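Rules for kitchen robots
Reading level: ages 9 to 12. Part of the Stestedow school science pages. Text by Dwayne Nakamura.

## What is a rule for?

A rule tells a person or a machine what must happen, what may happen and what must not happen. "Wash your hands before you cook" is a rule. "The robot must stop when the red button is pressed" is also a rule. The second one has to be written more carefully than the first, as a machine does not guess what you meant.

Suppose a rule says: "Be careful near the sink." A person has a fair idea of what to do. A robot does not. How close is "near"? How slow is "careful"? Before a robot can follow the rule, somebody has to turn the words into things that can be measured, such as a speed, a distance, a force or a time.

A **standard** is a set of rules that many people have agreed to use. Plugs fit sockets when both are made to the same standard. There are standards for robots too. They are long, and most of the pages are tables and definitions.

**Good practice** is different again. It means the sensible way of doing a job. You may be able to do the job another way and still break no rule, but the people who do it every day have found that the sensible way causes fewer problems.

| Word | Meaning | Kitchen version |
|---|---|---|
| Rule | Something you must or must not do | Do not touch a hot ring |
| Standard | Rules agreed by many people | Every plug of one type is the same shape |
| Good practice | The sensible way to do it | Turn pan handles away from the edge |

## The Stendow rule sheet

At Stestedow we test kitchen robots. The first tests are done inside a computer, in a kitchen that has been drawn and given weights, shapes and surfaces. This is called **simulation**. A simulated mug can fall off a simulated counter 300 times and there is nothing to sweep up. Only when a robot has passed in simulation does it move to the real kitchen at Prudstead.

Both kitchens use the same sheet of rules, called the Stendow sheet. It has 16 rules. Five of them are explained on this page.

**Rule 1. Know where the edges are.** Before the arm moves, the robot must have a map of the counter, the sink and anything else it could bump into. The map includes edges, and it includes holes. A sink is a hole as far as a robot is concerned.

**Rule 2. Slow down before contact.** The arm may move quickly through open space. For the last 100 millimetres before it touches something, it must move slowly. 100 millimetres is less than the length of a new pencil.

**Rule 3. Limit the squeeze.** The gripper must not press harder than the limit set for that object. An egg has a low limit. A tin of beans has a higher one.

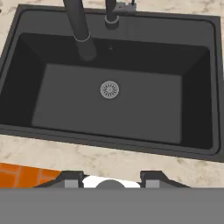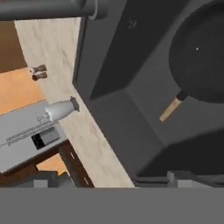

Simulated kitchen, sink and cooktop.

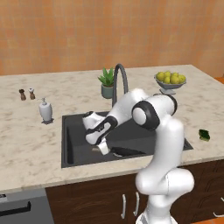 Rule 4 is the one pupils ask about most. It says: **keep clear of things that are not part of the job.** Every task has a target, meaning the object the robot has been told to move. Everything else in reach is called an obstacle, even if it is small and harmless. When the arm leans over the sink and points its fingers down at the bottom of the basin, the tap is an obstacle, and so are the plant, the bowl of fruit and the soap dispenser on the counter. None of them may be touched. The rule covers the whole arm as well as the fingers. A robot arm has an elbow, and an elbow can knock over a bowl while the fingers are doing a perfect job somewhere else.

To follow Rule 4, the robot puts an invisible box around each obstacle. The box is a little bigger than the object. The extra space is called a **margin**. If the planned path of the arm goes through any box, the plan is thrown away and the robot has to work out a new one. It does this before it moves, in much the same way as you might look at a chessboard before you pick up a piece.

How big should the margin be? This is a real argument among engineers.

- If the margin is too small, a tiny mistake in the map will cause a bump.
- If the margin is too big, the boxes join up and there is no way through.

A sink makes the second problem worse. It has walls, so there are only so many ways to get a hand in and out. The Stendow sheet allows a smaller margin inside a basin than on an open counter, and makes up for it with a lower speed.

**Rule 5. Stop means stop.** If a person presses the stop button, the arm must come to rest and stay at rest. It may not finish what it was doing first. It may not start again by itself when the button is released. A person has to check the kitchen and then give a separate command to restart. The same rule applies if the robot stops itself, for example when it meets something that was not on its map.

Children who visit Prudstead often think the robot should put down whatever it is holding when it stops. Think about that for a moment. If it is holding a sponge, dropping it does no harm. If it is holding a pan of water above the floor, opening the fingers would be the worst choice. The sheet says that the fingers keep their grip and a person decides what happens next.

## Hot things

A cooktop needs its own rule, and on the Stendow sheet that is Rule 9. The robot must treat every cooktop as hot unless a sensor says otherwise. It does not matter that nobody has cooked anything. It does not matter that the kitchen is simulated either — a robot that learns bad habits in simulation will take them to the real kitchen.

A frying pan with a handle has two zones. The handle is a zone where the robot may grip. The round part is a zone where it may not. The zones are marked in the computer model of the pan, so that the robot can tell them apart even when it looks at the pan from an odd direction.

Looking from odd directions is a normal part of the work. A camera fixed to a robot's wrist tilts whenever the wrist tilts, and a straight counter can then seem to run like a slide from one corner to the other. The robot has to know that its camera has tipped and that the kitchen has not. It works this out from the angles of its own joints.

## Who checks?

A rule that is never checked is only a suggestion. At Stestedow there are 2 kinds of check.

The first is done by the computer. While the arm moves, a program called Esposito reads its speed, its position and the squeeze of its gripper. If any number goes over a limit, Esposito writes down the time, the number and the rule that was broken. It has no opinion about whether the job was done well. A robot can pick up the right object, put it in the right place and still fail, if its elbow brushed the tap on the way.

The second check is done by a person. Every Thursday we sit down and watch recordings of the week's tests. People are slower than Esposito, but they notice things that have no number attached. A person may say that the arm took a strange route, or that it waited for a long time above the counter. Sometimes this leads to a new rule. Rule 16 came about in this way. It says that a robot that has been still must move slowly for its first second, to give anyone standing close by time to step back.

## Changing a rule

Rules on the sheet can be changed, but not in the middle of a test. If we changed the speed limit halfway through, the first half and the second half could not be compared. Changes are collected and made together in October. The old sheet is kept, with its number, so that we can always look up which rules a robot was following when it was tested.

## Try it yourself

You need a partner, a table, a spoon and four or five objects that will not break.

1. Put the objects on the table. Choose one as the target. The rest are obstacles.
2. One of you is the robot. The robot holds the spoon and closes their eyes.
3. The other is the programmer. The programmer may only say "left", "right", "forward", "back", "up", "down" and "stop", with a number of finger-widths where one is needed.
4. The robot must touch the target with the spoon without touching any obstacle.
5. When the programmer says "stop", the robot must stop at once and wait.

Afterwards, write down every touch, including sleeves and elbows. Then write one new rule that would have prevented one of them. Use a number in your rule. Swap places and play again with the new rule in force.

## Words used on this page

**Gripper:** the part of a robot arm that holds things.

**Margin:** extra space left around an object so that small mistakes do not cause a bump.

**Obstacle:** anything within reach that is not part of the job.

**Simulation:** a copy of a place or a machine inside a computer, used for testing.

**Target:** the object the robot has been told to move or touch.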